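Prenda
Task planning and execution software for arm workcells

Version 2.0, released Jul 7, 2018

Prenda is the layer between "the arm can move" and "the arm can do the job." You give it a parts library, a camera and a goal, and it works out the order of steps, the grasps, the paths and the checks, then runs them and keeps a record of every one. We at Zullent have been building it for people who work with arms on messy, crowded, real objects, and we're really happy with where this release has landed!

What it does

The planner takes a job written as a short list of goals (this module out, that one in, latch closed) and expands it into steps. Each step has a precondition and a check. If a check fails, Prenda goes back to the last good state and tries the next option on its list, so one bad grasp doesn't end the run. You can see the whole plan as a tree before anything moves, drag steps around, pin the ones you care about, and replan the rest.

Perception runs alongside. The part finder matches what the camera sees against your models and gives a pose and a confidence for each match. Shiny metal used to give us a lot of trouble. Raed Zein rewrote the edge matcher in June with exactly that in mind, and it now copes far better with bare sheet metal, heatsinks and connector shells. If a match comes back under your threshold, the arm waits and asks for another look from a different setting.

Motion planning for tight spaces

Most planners are happy in open air and slow down badly once the tool is below the rim of something. Prenda keeps two collision models, a coarse one for the big moves and a fine one that wakes up only inside regions you mark. Opened computer cases are our favorite test for this — there are walls on every side, cables that never sit the same way twice, and boards you really don't want to lean on.

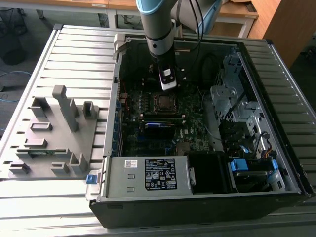
Inside a marked region you can set separate limits for speed, force and tilt. The defaults are gentle. Cables get their own type in the model, called soft keepout, where the planner prefers to go around but may pass close if there's no other way in. You can turn that off for any single cable or for all of them.

The contact controller takes over for the last bit of travel. It switches from position to force when the tool gets within the distance you choose, and it can search in a spiral, a line or a small grid if the part doesn't seat the first time. All the search patterns can be previewed in the simulator.

What's new in 2.0

Plan tree editor, with undo (finally!)
Soft keepout for cables and hoses
Fixture profiles, so a plate and its slots can be saved once and reused across jobs
Run playback with joint, force and plan data on one timeline
Parts library expanded to 844 models, 285 of them new in this version
Daher, our script language, now reports errors by line and by step

The fixture profiles were Latrice Benavides's idea and they've changed how we set up. You touch off three points on the plate, pick the profile, and every slot is known to the planner. Swap the plate, touch off again, carry on.

Requirements

64-bit Linux, 16 GB of memory
One depth camera or a calibrated stereo pair
Arm controller with a streaming interface at 200 Hz or faster
A wrist force sensor is recommended; you can run without one, but contact search will be limited to position mode

Licensing

Each license covers one arm and its simulator copy. The simulator can also be installed alone, with no time limit, and stores up to 200 recorded runs before it starts asking you to archive the old ones. Jobs written in the simulator open on the workcell with no conversion.

Works with

Cultum, our calibration tool, is included with every license. Prenda reads Cultum files directly, and it will warn you at startup if the camera calibration is older than the last change to the fixture profile. Files from 1.x load in 2.0 and are saved in the new format the first time you edit them, so keep a copy if you still have cells on the older version.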